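The Last Tram to Zikmont

By Katia Ferraro
April

I'd told everyone at work that I wasn't bothered about being on the first tram. I was lying, obviously. I had been looking at that hole in Orlandini Street for so long that I felt I'd dug some of it myself, and when the ballot opened for the opening run I put my name in at one minute past midnight, and then my mum's name, and then (I'm not proud) the name of my mum's late husband, who had loved a tram.

My mum got the ticket. Just the one. Car two, seat 11, departing Prondo depot at 5.40 in the morning.

"I don't want to go all the way to Zikmont," she said, when I rang to tell her. "What's in Zikmont?"

"A garden centre."

"I've got a garden centre."

It took me most of a week to talk her into giving it to me, and then she went and changed her mind the night before, because Ngan-ling Cheng from downstairs had said there would be pastries. So that was that. At five in the morning I was driving my mother to the depot in my dressing gown with a coat over it, and she was in the passenger seat in her good blue suit with her handbag on her knees like she was off to meet the king.

I wasn't allowed past the gate. There was a man there with a list, Khải Nghiêm, who I knew a bit from the residents' meetings, where he'd spent two years being shouted at about drains on behalf of the tram company. He looked like he hadn't slept since the first one.

"She's on here," he said. "You're not."

"I know I'm not. I'm only dropping her off."

"In your dressing gown?"

"It's a coat."

He let me stand by the fence, which I thought was decent of him. You could see the front of the tram from there, lit up inside, all those clean yellow poles and not a mark on any of them. My mum went up the step and sat down and immediately started talking to the person next to her. Then the bell went, that silly little double ding they'd had a public vote on, and it slid off so quietly I nearly missed it. I'd been expecting more noise, I think. A brass band or something.

So then I did what any sensible person would do and raced it.

I didn't plan to! I was going home. But the road runs alongside the track as far as the Zesen bridge, and there it was next to me with its windows glowing, and I could see a blue sleeve waving at every single person at every single stop. I kept up as far as the hospital. Then I got the lights and it didn't, and off it went up the hill while I sat there behind a bread van.
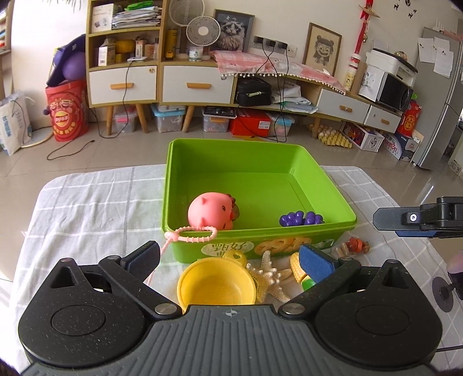

Pig and grapes in the green tub, on the checked cloth.

By the time I got to Zikmont it had been in for ages. Most of the passengers had wandered off across the car park to see if the garden centre was open (it wasn't) and the driver was sitting on the platform bench with her shoes off, eating a pastry. Her badge said Tiziana Carbone. I asked her how it had gone.

"Smooth," she said. "Bit of a wobble by the hospital. Some lunatic in a little red car."

I said how awful.

I found my mum still on board, in seat 11, on her own. She had her eyes shut and I had a horrible second or two, I don't mind telling you, and then she opened one of them.

"Amedeo would have talked all the way," she said. "He'd have told me the weight of it."

Amedeo Mancuso, that was her husband. He'd driven the old number 203 for most of his life, before they tore up the rails and put on the bus, and he could never get on that bus without tutting. He'd gone to all the early meetings. He had a folder with over 300 letters in it, every one to do with getting the line back, and half of them were to the same poor man in planning.

"How much does it weigh?" I said.

"I haven't the faintest. I never listened."

I sat down in seat 12, which nobody was using. The upholstery still had that new smell, like the inside of a shoebox. Out of the window the sky was going pink over the compost bags, and Khải's voice came crackling through the speaker to say that the return service would be leaving shortly and would all ticket holders please make their way back.

"You haven't got a ticket," said my mum.

"No."

"And your car's here."

"I know where my car is."

She looked at the dressing gown, which had come out at the bottom of the coat, and moved her handbag over to give me more room. A minute later we heard the bell go, ding ding, and Tiziana hopped past our window with one shoe on.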